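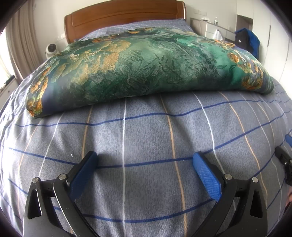

A staff bedroom at Hutthorpe, bed-making task. Folded quilt across the top half of the bed, gripper open over the plaid duvet cover.

Home | Our Sites | Work and People | Galleries | Contact

Gallery: Teaching the bed job at Hutthorpe
09/03/2020
By Cuiping Long

Tondura runs the housekeeping at Hutthorpe, a block of furnished rooms let to shift workers and their families. There are 582 beds across the site. Last year the company signed on with Pelent to find out which parts of the room service could be handed to a machine, and the housekeepers were asked to do the teaching. I have worked in housekeeping here for ten years and was one of the first group of 20 to take it on.

The picture at the top of the page is the work at hand. The tool has two black fingers with blue rubber pads at the tips, and the pads have a crosshatched surface for holding cloth. A housekeeper carries one in each hand and does the bed with the tools instead of with bare fingers. The camera on the tool records what the pads are near and how far they are open. Pelent's people in the Rolland office then use the recordings to train the arms.

People on other sites have been asking what the days are like, so the rest of this page is notes from the floor.

The task list

A bed is broken into short jobs. Straighten the cover. Fold the quilt in thirds and lay it across. Square the pillow to the headboard. Pull the corners. Each one is recorded by itself, then the bed is messed up and the job is done again. By the end of June we had 2,242 good recordings on the books, and a fair pile of others that were thrown out for going too fast or dropping the cloth.

Quilts are the hardest. A thick one with a satin finish slides out of the pads if you take too little of it, and if you take too much the fingers won't close. Most of us now go in from the side and pinch low. A checked cover is easier to work with, as you can follow a stripe and tell when the cloth has gone crooked.

Rooms as they are

We asked early on whether the rooms should be cleared first, and the answer was no. People live in these rooms. They have bags beside the bed, a fan near the headboard, a bottle on the cabinet and a cable coming down from the wall. The arms will have to work around belongings without shifting them, so the recordings are made the same way. The one rule is that personal papers and family photos are put in a drawer before we start, and only with the resident's say-so.

Pay and hours

Recording hours are paid at the trainer's rate, a grade above the housekeeping rate. This was not offered at first. It was settled after the second staff meeting and back-paid to the start. Nobody can be rostered on recording for more than half a shift. The tools aren't heavy, but holding them up and squeezing them all morning is felt in the thumb and the forearm, and two of us had to come off it for a fortnight.

The other half of the shift is ordinary rooms. Some of the crew like the change. Some would sooner do a full day of one or the other – they say it takes a good while to get their hands back.

What is changing

The plan from Tondura is for the arms to do the lifting and spreading, with a housekeeper in the room to check and finish. Anyone who has turned heavy quilts for years will know why that part interests us. Shoulders and lower backs are what take people out of this job.

The worry is numbers. If one person looks after two rooms at once, there may be fewer people on each floor. Management has put in writing that no permanent position will go during the trial. It says nothing about after the trial, and we have asked for that to be the main item at the next meeting. Casual staff are not covered by the letter at all, and several have raised it with me.

There is also the matter of who gets the new jobs. Three arm operators will be wanted for the first stage. The ad asked for a technical certificate, which none of the crew has. Following complaints, it now says a certificate or a year on the recording crew, and the company will pay for the course at Rolland.

Going on the crew

Put your name on the sheet in the linen room. New starters get two paid mornings of practice before anything they do is kept. Bring closed shoes and take off rings and watches. If your hands are sore, tell your supervisor that day and you will be moved back to rooms on the same pay for the rest of the week.

Galleries | Previous | Next | Back to top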